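Flagging droplet frames before they reach the path planner

Trellotia ships with a lens check node, but it is switched off by default. These steps turn it on, set its two thresholds and tell the planner what to do when a frame fails. You need version 509 or later and a recorded log from a rainy run. We used a February log from the Kedotby road.

Step 1. Open the log in the viewer and pick out frames where drops cover part of the road or the verge. Tag each one "wet lens". You want 200 tagged frames and the same number of clear ones.

Step 2. Check that your tags include frames with a person in them. Drops spread the light of the sky into whatever is next to them, and a small figure at the road edge can lose most of its contrast. 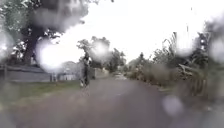

Bodnár commented that the person detector should be run on every tagged frame before any threshold is touched, as otherwise you end up tuning the lens check against frames the detector could have handled anyway. We agree, and the order below follows that.

Step 3. Run the detector over the tagged set and save the scores. Frames that score well can lose the tag.

Step 4. In the lens check settings, set blur_area to 20 per cent. Set edge_loss by hand: start low and raise it until the clear frames all pass.

Step 5. Map the output. A failed frame should go to the planner as "unknown", never as "free". If you use the Flolent bridge, the field is called cell_state, and it has to be set in both config files.

Step 6. Test on a stretch where the sides of the path are hard to separate from the surface. Hedges, leaf litter and grass verges all give weak edges through a smeared lens, and a bright patch on the ground can be read as sky.
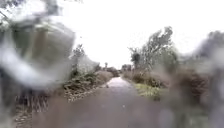 Path between hedge and shrubs, with droplets and streaks across the view.

Step 7. Replay the whole log with the planner in dry-run mode. Look for places where the speed limit jumps up and down between frames. If it does, set hold_time to 600 ms and replay.

Save the thresholds under the camera's own profile. They do not carry over to a different lens.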